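Where the Lemon Goes: A Report on Putting the Shopping Away
Wilson Quispe and Meron Tesfamariam
Submitted 09/08/2022 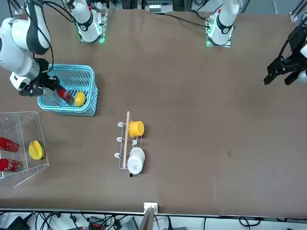 We chose unpacking because both of us are bad at it. Meron lives in a shared house where the shopping stays in its bags until someone needs the milk. Wilson lives alone and has no such excuse. Our tutor, Mr Yeoman, asked for a project on "an everyday task that could be done better", and was kind enough not to ask which of us had suggested it.

Our question was a narrow one. When bottles and fruit come home together, is it quicker to put everything in one basket and sort it later, or to sort it straight into a divided bin? We called the first method Basket First and the second Bin First. Naming them took up most of our opening meeting.

The materials were cheap. We used a light blue plastic basket with slots in the sides, a clear bin with a divider inside, a small rack, bottles of fizzy drink with red labels, and a lemon. The lemon was meant to stand for fruit in general. We had planned on a whole bowl of fruit, but Joaquín Palma, who shares Meron's kitchen, ate the rest of the sample.

We ran each method 30 times over 5 afternoons on a big brown table. Whoever was not timing wrote down anything that went wrong, and the notebook filled up faster than expected.

Basket First won on speed at the start, as you would hope from a method that consists of dropping things into a basket. It lost most of its lead at the sorting stage. A bottle laid in a basket tends to end up at a slant, and the lemon finds the gap beside it and settles in. Getting the lemon out means moving the bottle, and moving the bottle sends the lemon somewhere else. Wilson's note for one run reads only "lemon again".

Bin First was slower and much duller. The divider made the decisions for us, and bottles laid on their sides stacked neatly enough if the first one was straight. If it was not, every bottle after it was wrong too. Being able to see through the sides helped more than we had guessed. With the basket we kept leaning over to check what was left.

The rack was a disappointment. We wanted it for a third method, but could not agree on what belonged there, and a trial that depends on two people agreeing was beyond our budget.

Arnulfo Ríos read our draft and pointed out that one lemon is a thin basis for claims about fruit. We accept this. We would like to repeat the work in December with oranges, which are heavier and may have better manners. Meron has since bought a divided bin for her own kitchen. At the time of writing it holds batteries and a scarf.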